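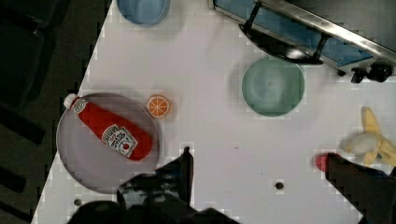 *Wrist view over the toy kitchen table, ketchup bottle on the purple plate.*

## Gripper fault FAQ

**What went wrong?**
The Kudia arm kept closing on soft toys until the motor tripped. We logged 31 trips in June, nearly all on the plush pieces!

**Why the soft ones?**
They squash, so the force reading climbs too late. Hanrahan's hard plates and bowls never set it off (a great clue, that one).

**Is it safe to reach in after a trip?**
No. Press the stop button first and wait 20 seconds. The fingers can still twitch open.

**Is there a fix?**
Yes, and we love it! Set the grip limit to 35 and update to Cluvavden 6.

**Mine still trips. Now what?**
Send us the log and we'll dig in.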